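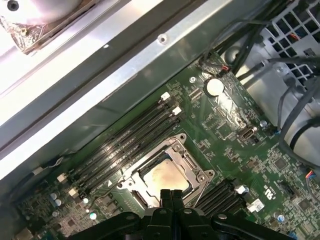 An open socket on one of the boards at Hodcombe, with old thermal paste still on the processor.

Damian Pawłowska gets excited about dried-out thermal paste. Give him a processor with a brown crust on top and he'll tell you what he thinks of whoever put it there, and then he'll happily spend the next half hour cleaning it off.

"People put it on like they're frosting a cake!" he says. "You want a dab the size of a pea. I've scraped off enough of the stuff to fill a bathtub."

Pawłowska runs the repair bench at Hodcombe, where old office computers are stripped, checked and put back to work. When we spoke on 11 September 2020 the shelves behind him held 92 machines, most of them from an insurance office that closed its upstairs floor. He wants them all gone by December, and he sounds like a man who'll manage it.

The motherboard is his favorite part of the job. Memory comes out first, then he opens the clamp on the socket and has a look at the processor. "I love a big green board," he says. "All those tiny parts, and the little white letters telling you what everything is. It's like a street map - you can read it if you slow down."

He cleans with alcohol and coffee filters, a habit he picked up from a teacher at Luditz, where he took night classes for three years. Cotton swabs shed, he says, and he has strong feelings about fuzz near a socket. If the paste has gone hard he lets the alcohol sit a minute and goes and makes tea.

And the coin-cell battery? "Change it! Always change it. Somebody brings me a computer that thinks it's the wrong year, and they're ready to throw the whole thing out over a battery that costs less than a sandwich."

His record is six boards in one afternoon, though he'd rather do fewer and enjoy them. The finished computers go to Thampi, a homework club across the river that has been asking for more since spring. Pawłowska delivers them himself and usually stays to help plug them in.

"A kid asked me last time if she could see the inside," he says. "So we took the side off, right there on the floor. She wanted to know what every single slot was for. I was late for dinner."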